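Tote (materials handling)

A tote is a reusable open-topped container used to store and move loose goods inside warehouses, mail depots and factories. It is larger than a parts tray and smaller than a pallet box, and in most cases one person can lift it when full. Related terms include bin, crate and tub. Usage differs between industries, and a container sold as a tote by one supplier may be listed as a bin by another.

Terminology

In storage work, a bin is a location as well as an object. A stock record that gives a bin number may refer to a shelf position, a divided section of a drawer, or a container that stays in one place. A tote is normally understood to travel. The distinction matters in stock software, where a fixed location and a moving container are recorded in different tables – a tote has its own identity and is assigned to a location for as long as it stays there.

Construction

Most totes are molded in one piece from polypropylene or high-density polyethylene. Polypropylene is stiffer and holds its shape better under stacking loads. Polyethylene keeps more of its impact strength at low temperatures and is preferred in freezers. Fiberboard and corrugated plastic sheet are used where weight or price is the main concern, and steel is used for castings and hot parts.

The floor may be flat or ribbed. Ribs add stiffness but produce noise and vibration on roller conveyors, so containers made for conveyor use generally have a smooth underside. Drain holes are provided where the contents are washed in the container or where sprinklers must be able to reach lower levels of a storage rack.

Stacking and nesting

Three wall designs are common. Straight-wall totes give the greatest inside volume for a given footprint and stack rim to base, but take up the same space empty as full. Tapered totes nest inside one another when empty and need a lid or swing bars to be stacked when loaded. Folding totes have hinged walls that collapse onto the floor; they save the most space on return trips, at the cost of more parts and lower resistance to damage.

The nesting ratio is the height of one empty container divided by the height added by each further container in a nested stack. A ratio of 3 means that three nested containers add the same height as one container standing alone.

Identification

Each tote usually carries a bar code label on two or more sides. Labels are placed in a shallow recess that protects them from rubbing against guide rails. Permanent labels fused into the wall during molding last longer than adhesive ones but cannot be replaced. The Wurton numbering scheme, used in several regional parts depots, reserves the first 100 numbers for test containers and starts regular stock above them. Its 9-character code ends in a check character.

Picking from totes

Goods may be stored in a tote in fixed order, separated by dividers, or mixed without order. Ordered storage speeds up picking and counting but wastes volume. Mixed storage gives a higher fill level and makes putting goods away faster, while each pick takes longer. Wall height also affects picking: deep walls limit reach into the corners, and a low front edge or cut-out is often used on shelving.

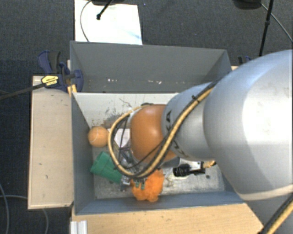 Can a tote be filled level with its rim?
Straight-wall totes that will be stacked should be filled to a line below the rim, so that the base of the upper container rests on the walls and does not press on the goods.

Care and replacement

Totes are withdrawn when the rim is cracked, the floor bows enough to catch on rollers, or the label can no longer be read. Containers used for food are washed on a set schedule and kept apart from general stock. A withdrawn tote of a single plastic can be ground and molded again, provided that metal parts and paper labels are removed first.

See also: Pallet box; Roller conveyor; Stock location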